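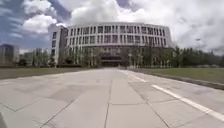
Fig. 1 — A praça em frente ao edifício curvo, vista da câmara do robô. Reparem nas juntas das lajes.

Aula prática 4: preparar e manter o robô de exterior

Nesta aula deixamos o simulador e tratamos da máquina a sério. O nosso robô (base Zemitz, computador de bordo Ivier, o mesmo dos trabalhos anteriores) vai andar na praça, e quero que cada grupo saiba pô-lo em condições sem me chamar de cinco em cinco minutos. Eu venho na mesma se for preciso, claro!

Comecemos pela câmara. A lente é muito aberta e vê-se logo na figura: a linha do telhado e as bordas da praça saem encurvadas. A fachada é mesmo em arco, portanto não a usem para avaliar a distorção. Usem as juntas do pavimento, sobretudo a que corre quase a direito pelo meio, em direção à entrada. Depois de carregar os parâmetros de calibração no Flondex, as juntas têm de aparecer retas também perto dos cantos. Se continuarem tortas, quase sempre é porque ficou carregado o ficheiro da outra lente (já me aconteceu duas vezes, e à frente de alunos).

No canto inferior esquerdo aparece uma nesga escura e arredondada: é o corpo do próprio robô. Tem de entrar na máscara, senão o detetor de obstáculos pode tomá-la por uma coisa encostada à roda e a máquina recusa-se a arrancar. A máscara desenha-se uma vez e volta a desenhar-se sempre que alguém mexer no suporte. Deixem uma folga de 13 píxeis à volta do contorno.

Quanto à nitidez, a figura está um bocado mole, não se distinguem bem as janelas nem as folhas das árvores. Antes de abrirem as definições de focagem, limpem a lente com o pano de microfibras da caixa. Só depois verificam o anel de foco, e com o parafuso de bloqueio aliviado — não o forcem, por favor, que o último partiu-se assim.

A exposição dá mais trabalho do que parece. Com um céu destes, metade nuvem branca e metade cinzento, o automático anda aos saltos. Restrinjam a medição à metade de baixo e fixem o limite superior em 2000 microssegundos. As lajes mais próximas refletem a luz do céu e ficam mais claras, e há uma mancha cinzenta mais escura à esquerda do centro. Ora, manchas dessas não são buracos! Confirmem no mapa de profundidade antes de subirem o limiar do detetor.

Para o limite do percurso temos, à direita, a linha branca pintada e logo a seguir o lancil baixo, com a relva do outro lado. O seguidor usa a linha. O lancil fica como segunda barreira, configurado à parte no menu Aaltonen, e não quero ver nenhum grupo a desligá-lo para "andar mais depressa".

Bateria e rodas: carga completa na véspera, aperto dos 18 parafusos das jantes em cruz, e uma volta à mão com os motores desligados para ouvir se algum rolamento raspa. Se raspar, a roda sai e vai para a bancada, não se põe óleo por fora.

Registem tudo na folha do robô, incluindo o que correu mal. O relatório entrega-se até Jun 15, 2025, um por grupo, com o ficheiro de calibração e a máscara em anexo. A parte da troca de rolamentos fica para a aula de julho.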